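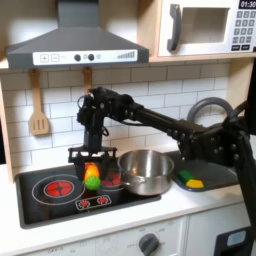
# Why Peppers Change Color

Most green peppers in the store are peppers that were picked early. If the farmer had left them on the plant for a few more weeks, many of them would have turned red, orange or yellow. The change is called ripening, and it happens in tomatoes, bananas and plenty of other fruits too.

Yes, a pepper is a fruit. Scientists call something a fruit if it grows from a flower and holds the seeds. Cooks call it a vegetable because it goes into dinner and not dessert. Both groups use the word in their own way, and both are right.

## What makes a pepper green

A young pepper is full of a green substance called **chlorophyll** (say KLOR-uh-fill). Leaves have it too. Chlorophyll catches sunlight, and the plant uses the energy to make sugar out of water and air.

Being green also helps a young pepper hide. Its seeds are not ready yet. If an animal ate the pepper now, the seeds would be wasted. A green pepper among green leaves is hard to spot, and it tastes a bit bitter, so most animals leave it alone.

## What happens when it ripens

When the seeds are ready, the pepper starts to break down its chlorophyll. The green fades. At the same time the pepper makes other colors, called **carotenoids** (say kuh-ROT-uh-noyds). Carotenoids are what make carrots orange and corn yellow.

Different kinds of pepper make different mixtures. Some end up red. Some stop at orange or yellow. A few kinds turn purple or brown along the way. You can often find a pepper with two colors on it, and that usually means it was picked in the middle of the change.

The taste changes as well. A ripe pepper has more sugar in it than a green one, so it is sweeter. It also has more vitamin C.

## Who is the color for?

Bright colors are a signal to animals. In the wild, peppers are small, and birds are their best customers. Birds see red very well. A bird swallows the pepper, flies off, and drops the seeds somewhere else in its droppings. A new plant may grow there, far from its parent.

Some wild peppers are also very hot. The hot stuff is called **capsaicin** (say cap-SAY-uh-sin). Birds can't feel the burn at all. Mice and other mammals can, and they stay away, which suits the plant because their teeth crush the seeds. People are mammals too, but many of us eat hot peppers on purpose. The big sweet peppers sold for salads have almost no capsaicin.

## A pepper on the windowsill

Damilola Edet's class in Dorker tried to find out whether a green pepper will ripen after it is picked. They put one all-green pepper on a windowsill and one that already had an orange patch next to it. Dexter Yap drew both of them every morning.

The pepper with the patch kept changing and ended up mostly orange. The all-green one stayed green and went wrinkly. Peppers are not like bananas, which ripen well after picking. A pepper needs to have started on the plant, and even then it may not finish.

You can try the same thing at home. You need:

- one green pepper
- one pepper that is partly green and partly another color
- a plate
- paper and colored pencils

Put the peppers on the plate where you will see them every day. Draw them each morning, and write down anything that feels or smells different. Throw them out if they get soft or moldy.

## Words to know

**Capsaicin:** the stuff that makes some peppers taste hot.

**Carotenoids:** yellow, orange and red colors made by plants.

**Chlorophyll:** the green stuff in plants that catches sunlight.

**Ripe:** fully grown and ready to eat, with seeds that are ready to sprout.

*Written by Lilibeth Cabrera. Apr 25, 2024*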